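Play Kitchen and Tabletop Assistant, part-time
Sturkport Toy and Game Library
Posted Apr 15, 2024

We are looking for a friendly, patient person to join us for 18 hours a week at the Sturkport Toy and Game Library, looking after our pretend food collection and the plain white tables where it gets sorted, checked over and set out on plates. If you have ever spent a happy half hour laying out a toy tea party long after the children wandered off to do something else, please keep reading, we would love to hear from you!

The library lends to families, kindergartens, playgroups and a few aged care homes in and around Sturkport. Our catalogue stands at 2173 items at the moment, and the pretend food is easily the most borrowed part of it. Breads and pastries are the favourites (they always have been), with the plates and cups close behind. It all goes out in tubs, comes home again in a slightly different state, and somebody has to go through every tub with a kind eye and a damp cloth.

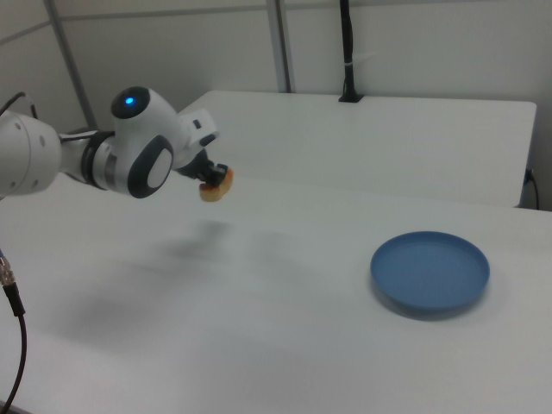 Most of your week would be spent at the tables. You would unpack the returned tubs, match each one to its card, wipe everything down, and put aside whatever is chipped, chewed or peeling so that Sosina Tefera can have a look at it in the repair corner. Once a set is complete you lay it out one last time and sign the card before it goes back on the shelf. Sosina is very particular about the signing, and you will come around to her way of thinking the first time a playgroup rings up about a missing bun.

You would also help at our Saturday sessions, where families come in and play cafés with us. These are noisy and cheerful and there is a fair bit of bending down. Toddlers will serve you the same pastry many times over and expect you to be delighted by it every time, so a sense of theatre is a real advantage.

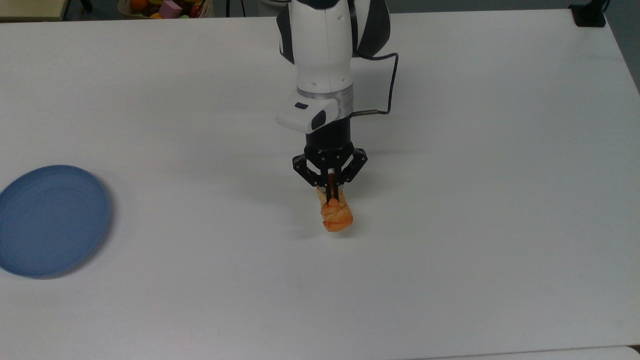 We like to keep the set-ups simple. A coloured plate, one nice thing to put on it and plenty of clear table gives a small child room to work out what they want to do, and our quieter visitors seem to enjoy it too. Yeshi Kumsa, who started our table sessions, will spend your first few weeks alongside you and show you how she likes to arrange things - she has strong views on colour, and is happy to be argued with.

You don't need a qualification for this job. We would like you to have:
- some experience with young children or older people, paid or otherwise
- a careful way of handling small objects and the patience to do it all morning
- neat handwriting, as the cards are still cards
- a current Working with Children Check, or willingness to get one before you start

A driver's licence would be handy for the run out to our Sastcombe branch once a fortnight, but we can work around it if you don't have one. The Sastcombe shelves hold 900 of our items, so there is always a tub or two that needs to come home.

The position is paid at the award rate with super, and runs until the end of October in the first instance. We hope to extend it after that if our funding is renewed. Hours can be arranged to suit school pick-up, apart from the Saturdays.

To apply, send us a letter of no more than a page telling us a little about yourself and a toy you remember well, along with the name of one person we can ring. Letters can be dropped in at the front desk or posted to Lalit Jaiswal, Sturkport Toy and Game Library, 70 Jemal Street, Sturkport. If you would like a chat first, or a look around, ask for Lalit or Yeshi at the desk any morning we're open and one of them will put the kettle on.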